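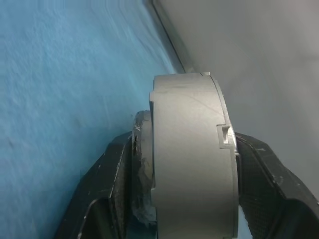 縁に切り欠きのある金属の円筒

灯台守は三度目の挨拶をしない

ワンスカは灯台守で、台詞が二つしかなかった。

「霧が濃いな」と「船はまだ来んよ」である。プレイヤーが話しかけると前者を言い、もう一度話しかけると後者を言い、さらに話しかけると前者に戻る。ニルティン社のオンラインゲーム『プリシャム』が始まった年からずっとそうで、霧のない晴れた昼でも霧が濃いと言った。目が悪いのだという説が攻略サイトに載り、やがて公式設定のような顔をするようになった。

ロレダーナ・ロンバルディはその説を読むたびに、自分の仕事を見知らぬ人に弁護してもらっている気分になった。天気を確かめる処理を入れ忘れたのは彼女である。

「目が悪い灯台守って、いいじゃないですか」と、隣の席のアンヌンツィアータ・マリーノは言った。「深みがあって」

「深みじゃなくて締め切りよ」

終了の告知が出たのは四月だった。社長の挨拶文には感謝という語が何度も出てきて、理由という語は出てこなかった。サーバーが止まるのは2021年10月31日と決まり、それまでの間に、開発チームには最後の更新を出すことが許された。ただし新しい地図は駄目、新しい敵も駄目、音楽も駄目。文字なら安いから書いてよい、という話だった。

安いと言われた文字を書くのがロレダーナの役目である。彼女は腹を立て、それから200行ぶんの枠をもらって機嫌を直した。
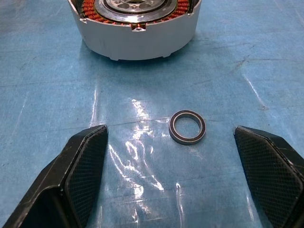
枠の取り合いは静かに、しかし執念深く行われた。王女にはすでに長い別れの手紙が用意されていた。竜には辞世の句がついた。宿屋の主人は宿代をただにすると言い出し、経済担当が最終日のインフレを心配して差し戻した。世界が終わる日の物価を心配できる人間がいるから会社は回るのだと、ロレダーナは感心した。その会社が回らなくなったから終わるのだが、経済担当には言わなかった。

残った枠を前に、アンヌンツィアータが尋ねた。

「ワンスカは?」

「二つあるでしょ、台詞」

「最後まで霧ですか」

「目が悪いんだもの」

アンヌンツィアータは入社してまだ日が浅く、入社前はプレイヤーだった。セッラの岬まで歩いていって灯台の下で釣りをするのが日課で、魚はろくに釣れなかったという。餌の判定が岩にめり込んでいるせいで、それもロレダーナは知っていたが、直す順番が回ってこなかった。彼女は釣れない岬で釣れない魚を待ちながら、ときどき老人に話しかけた。霧が濃いな。船はまだ来んよ。試験に落ちた日も話しかけた。霧が濃いな、と言われて、まあそうだなと思ったそうである。

「それで元気が出たの」

「いえ、別に。でも、頑張れとは言われなかったので」

ロレダーナはその晩、家に帰らずにワンスカの台詞を書いた。長いのを書いた。若いころの航海、帰らなかった弟、灯台の油の匂い。朝になって読み返すと、どこかの立派な老人が立派なことを喋っていた。これをあの岬に立たせたら、常連は中の人が代わったと思うだろう。彼女は弟を消し、航海を消し、油は少し惜しんでから消した。

残ったのは天気を確かめる処理だった。何年も前に書くはずだったもので、書いてみると昼飯の前に終わった。

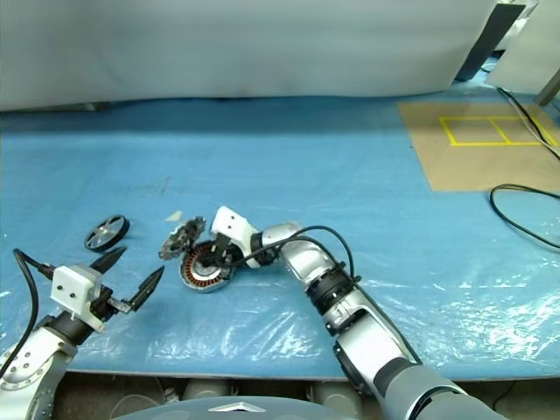
最終日、岬には意外なほど人が集まった。王都の広場が混雑して動かなくなり、あぶれた者が流れてきたのである。花火を上げる者、裸で踊る者、全財産を売りに出して買い手のつかない者。釣り糸を垂れている者も何人かいて、やはり釣れていなかった。

アンヌンツィアータは昔の自分のキャラクターで来ていた。帽子が流行遅れだった。ロレダーナは管理者権限の透明な体で、その後ろに浮いていた。

空は晴れていた。天気は乱数で決まるので、誰の手柄でもない。

アンヌンツィアータが灯台守に話しかけた。

「よく見えるな」

チャット欄が少しのあいだ止まり、それから一斉に流れ出した。喋った。違うことを喋った。見えてる。目、治ってる。ワンスカの目が治った。条件は何だ、と誰かが叫び、好感度だ、いや釣りの回数だ、流行遅れの帽子だ、と議論が始まった。サーバーが止まるまでの残り時間のほとんどが、その検証に費やされた。帽子説の支持者が最後まで優勢だった。

「教えてあげないんですか」とアンヌンツィアータが隣の席から言った。

「何を」

「晴れてるだけだって」

ロレダーナは画面を見ていた。行列ができている。全員が同じ老人に順番に話しかけ、同じ返事をもらい、そのたびに歓声が上がる。帽子を持っていない者は、持っている者に頭を下げて借りていた。値段がつり上がり、経済担当の危惧したとおりになった。

「もう一回話しかけてみて」と彼女は言った。

アンヌンツィアータは列の後ろに並び直した。律儀な子である。順番が来るまでに花火が尽き、踊っていた男が服を着た。

「船はまだ来んよ」と灯台守は言った。

「こっちは変えなかったんですか」

「来ないもの。船は作ってないから」

アンヌンツィアータが笑って、釣り竿を出した。岩のあたりに糸を投げる。餌はいつもどおり岩にめり込んだ。ロレダーナは壁の時計を見て、直せるかどうか少し考え、それから椅子を寄せて、浮きの動かない画面を二人で眺めた。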